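Labels that stay on, labels that come off

2022-02-09

Filed under: shed, storage, adhesives

The Vallberg died in April, partway through a run of shelf labels, and I used the gap before its replacement to work out why so many of the old labels had failed. These are the notes, tidied up. They cover paper, polypropylene and polyester labels on plastic, glass and painted steel, in a shed in Nernley with no insulation and a west-facing wall. If you keep everything in an air-conditioned office your results will be better than mine and you can probably skip to the part on removal.

Background. The shed holds fasteners, finishes, glues, garden chemicals, electrical odds and ends and the overflow from the kitchen cupboard. Everything decanted gets a label with contents, date opened and a shelf code. The shelf code matters because the index is a plain text file on the laptop, and the index is useless if the code on the container can't be read. I had put on over 1,000 labels by the time the printer went, and the failures had become annoying enough to be worth sorting by type.

Fading

The Vallberg was a direct thermal printer. Direct thermal stock darkens where the head heats it, needs no ink, and is cheap to run. It is also sensitive to heat and light afterwards. On the west wall the labels went two ways: in full sun the print faded until only the heavier strokes of the shelf code survived, and on the shelf under the roof iron the whole label greyed so that the print had nothing to contrast with. Solvent vapour does something similar. Anything stored beside the thinners was illegible well before its neighbours.

The top-coated version of the same stock was better but I would not call it fixed. Topcoat slows the damage from splashes and handling. It does not do much about a hot shelf.

Thermal transfer, where a ribbon puts the image down, is the proper answer for anything that has to last. Resin ribbon on polyester is the combination usually recommended for outdoor or chemical use, and wax ribbon on paper is for cartons that will be gone in a few weeks. Wax-resin sits in between and is what I use for most things now. The ribbon and the label face need to suit each other. Wax on a glossy film will print beautifully and then come off on your thumb.

Lifting

Most of my lifted labels were on tight curves. A label has some stiffness, and when it is bent around a small container it is trying to flatten again for its whole life. The ends go first. Once an end has lifted it collects dust, and pressing it back down does nothing useful.

Things that helped, in order of how much:

Rotating the label so the short side runs around the curve.
Rounding the corners. A square corner is a starting point for peeling, and a cheap corner punch is quick.
Using a thinner, softer film. Polypropylene follows a curve more willingly than polyester. Soft vinyl is better again, though it shrinks a little with age.
Wrapping right around and overlapping the end onto the label itself, where the container is small enough.
Leaving it alone for a day before handling. Pressure-sensitive adhesive keeps wetting out onto the surface for many hours after you press it down.

Application temperature is separate from service temperature and is printed separately on a decent data sheet. I had missed this for years. A label may be perfectly happy in the cold once it is stuck, and still refuse to stick if you put it on when the container is cold. Winter mornings in the shed account for a whole category of my failures. I now bring the containers inside the night before.

Surface

Glass is easy. Painted steel is easy if the paint is fully cured. Plastic depends entirely on which plastic.

Polyethylene and polypropylene have low surface energy, so the adhesive tends to sit on top without wetting out properly. Most of the tubs people reuse are one or the other. The recycling triangle on the base is the quickest check: 2 is high-density polyethylene, and a general-purpose acrylic adhesive on it is a gamble, particularly if the tub has a texture. PET is much friendlier, and polystyrene is fine although I avoid it for anything with a solvent in it.

For the difficult plastics, buy stock with an adhesive sold for low surface energy substrates. The Ellovora rolls I am using have a rubber-based adhesive that grabs immediately and holds on polyethylene better than the acrylic did. The trade-off is ageing. Rubber-based adhesives tolerate heat and sunlight less well, so they go on the shaded shelves and the acrylic stays on the glass by the window. A roll was $89 from Boutros, which I considered steep until I worked out what I had been spending on paper labels that I then replaced.

Cleaning before application: detergent and warm water, rinse, dry, then a wipe with isopropyl on a lint-free cloth. Do not use metho that has been sitting in an unlabelled bottle, for reasons that ought to be apparent from the subject of this post. Do not use anything with a citrus oil in it at this stage. It leaves a film.

Factory labels

It is worth looking at how commercial packaging handles the same problem, given that somebody has been paid to think about it. On cylindrical containers the label is commonly a single band on the straight part of the wall, kept clear of the shoulder and the base radius where the surface curves in two directions and any flat sheet will wrinkle. Ends are often rounded. The decoration is also doing some work. A busy or grained pattern hides small bubbles and scuffs that would be obvious on a plain white face, and it makes the boundary between label and container a clean visual line even when the placement is slightly off. 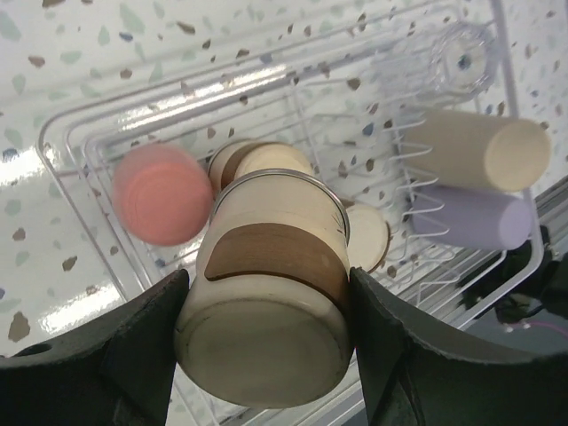 Cream jar with a brown wood-grain band, rounded at the left end. Some scuffing on the base.

I keep a few factory labels in place on reused containers if the band is sound and put my own over the top, which sidesteps the surface energy problem altogether. A printed and varnished label face is usually an easier substrate than the bare tub. Two conditions: the original has to be firmly attached along every edge, and my label has to be smaller than it on all sides. If mine bridges the edge there is a small channel of air under it, and it lifts from there. The old text also needs to be fully covered if it names a food. I am strict about that one. Nothing that was a food container holds garden chemicals or solvents, whatever the label says.

Removal

Removal gets more attention than application on most sites and I think that is backwards, but here is what I do.

Paper on glass: soak in warm water with a bit of washing soda, then scrape with a plastic card. The paper pulps and the adhesive mostly goes with it, if it is a water-dispersible type. If it is not, the paper will come off and leave all of the glue.

Film on anything: water does nothing because it can't get through. Warm the face with a hair dryer and peel slowly, pulling back low and parallel to the surface. Peeling straight up gives more residue in my experience. Stop and reheat if it starts to split.

Residue on glass or steel: eucalyptus oil, left for ten minutes, wiped, then detergent to get rid of the oil. Mineral turps also works and smells worse.

Residue on plastic: try eucalyptus on the underside first. It will haze polystyrene. On polyethylene and polypropylene I have had no trouble with a short contact, but I wouldn't leave it sitting.

Dabbing at residue with the sticky side of packing tape is slow and leaves no solvent behind, so it is the one I use for kitchen things.

Current setup

Wax-resin ribbon on white polypropylene for general use. Resin ribbon on polyester for the finishes shelf and anything outside. Ellovora stock for polyethylene tubs. Paper for boxes that will be opened within the month. All of it is applied indoors, and each label carries a small letter in the bottom right corner recording which stock it is, so that the next round of failures can be sorted without guessing.

The text index has gained a column for the same letter. I have not yet gone back and relabelled the west wall, where most of the old thermal stock still is, and some of those containers I will have to open to identify. The plan is to check everything again after 18 months and post the results by stock type. If anyone has long-term numbers for resin ribbon on soft vinyl, I would like to see them, as I have only a handful on the mower fuel cans and they are all the same age.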